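revalstead-sayings: README

Hello, and thanks for looking. What you've got is a collection of local sayings, dialect words and odd bits of phrasing from Revalstead and the villages up the valley, typed up by me over a lot of evenings. It started as a list on the back of an envelope and got out of hand. There are 625 entries in the current version, in one plain CSV file, and you're welcome to use them for pretty much anything.

Last updated 19 May 2023. If the copy you have came from somewhere else, it's probably the old March one, which had the accents mangled and two columns the wrong way round. Please bin it!

What's in the folder

sayings.csv is the main thing, one row per saying.
places.csv is a short table of the place codes, so you can turn NS into Niseck and so on.
notes.txt is my rambling about individual entries. Not tidy. Some of it is just me arguing with myself about whether "slape" counts when half the north of England says it.
old/ has earlier versions. I keep them for my own peace of mind.

The columns

id: a number. They aren't in any meaningful order and there are gaps where I've taken things out.
saying: the words as I heard or read them.
meaning: my best go at it in everyday English.
place: a two-letter code, see places.csv.
source: H for heard, L for letter, P for print (parish magazines mostly, plus a few old shop adverts).
decade: when the person remembered it being in use, which is often long before they told me about it. Blank if they couldn't say.
sure: 1 to 3, where 3 means I'd put money on it and 1 means I've written something down and hoped.
topic: weather, food, work, insults, children, animals, money, illness, other.

Weather is the biggest topic by miles, then insults. I've a soft spot for the work ones, because so many came out of the old Mekano works by the river and make no sense unless you know what went on in there. "Gone down the long pipe" meant somebody had been moved to nights. "He's all elbow and no hose" was for a man who made a great show of being busy. I had that one from three separate people, all with slightly different wording, so it's in as one entry with the variants split by a slash.

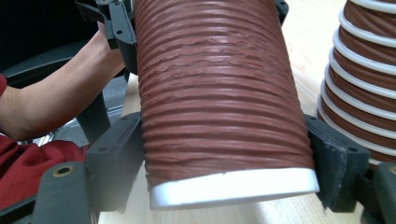

How do I tell which sayings are only used in one village?

Filter on the place column and then check whether the same wording turns up under another code. Anything I only ever met in one village has a star at the end of the meaning field. It's a clumsy way to do it and I'd use a proper column if I were starting again, but too many people have scripts that look for the star now. Bear in mind that a star only tells you what I came across. Niseck has a heap of them mainly because I spent more time there than anywhere else (the bakery is very good).

How I collected them

Mostly by talking to people, or really by sitting near people who were talking. I always asked before writing anything down to keep. A fair few arrived by post after the Revalstead newsletter printed my address, and those were a joy, pages and pages of them, often with a recipe or a complaint about parking thrown in. The printed ones I copied by hand from bound volumes in the library, so any spelling mistakes could be mine or could be from 1931. Where I was certain it was mine I've fixed it.

I haven't stored anyone's name, and I've taken out sayings that poked fun at a real family. There were more of those than you'd think. A couple were wonderful and it hurt to leave them out, but their grandchildren still live here.

Spelling

Oh dear. Dialect has no agreed spelling round here and everybody is certain theirs is right. I've gone with whatever the person wrote, or for the heard ones whatever looked least daft to me. So you'll find "nowt" and "nawt" both in there, and "sithee" in more shapes than I care to admit. If you're searching, search loosely. The file is UTF-8. Commas inside a saying are wrapped in double quotes, and if your spreadsheet splits them up anyway, choose "import" and not "open" and it should behave.

The Vuorinen letters

There's one batch that needs a word of warning. 233 of the entries come from a single bundle of letters kept at Vuorinen, the boarding house on the hill that used to take in mill hands. They're lovely stuff, full of grumbling about tea. "Weak as a Sunday promise" is from there, and "a cup you could read the paper through", and so is "she'd drain the pot and ask who'd had it", which my own gran used to say with a very straight face.

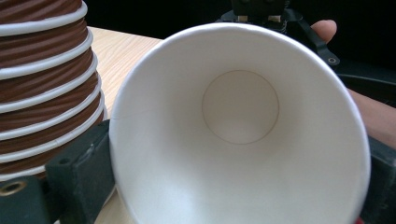 The trouble is that the letters were written by only a handful of people, and one of them clearly enjoyed making things up. So if you count food sayings across the whole file you'll get a lopsided answer. I've marked every row from the bundle with a V after the L in the source column, and I'd leave them out of any sum where balance matters. For reading aloud, leave them in!

Things I know are wrong

Entries 88 and 91 are the same saying. I keep forgetting to merge them.
The decade column is very patchy for letters.
9 rows have a place code of XX, meaning I lost the slip of paper.
"Mardy" is down as local. It isn't, not even slightly, but somebody was so proud of it.
Some meanings are a bit polite. The insults especially. Use your imagination.

What I'd like to do next

Get to 1,000, though at the present rate that'll take me a good while yet. I'd love recordings too, as half the pleasure of these is in how they're said, but I've neither the kit nor the patience at the moment. And I want to do the far end of the valley properly, past the reservoir, where I've hardly knocked on a door.

Using it

Copy it, print it, put it on tea towels. If you publish anything, please say it came from the Revalstead sayings list and give the update date, so people know which version you had. Corrections are very welcome, and if you tell me I've got a meaning wrong, do say which village you're from, it makes all the difference. New sayings can go in the same way: just the words, what they mean, where you heard them and when, if you can remember.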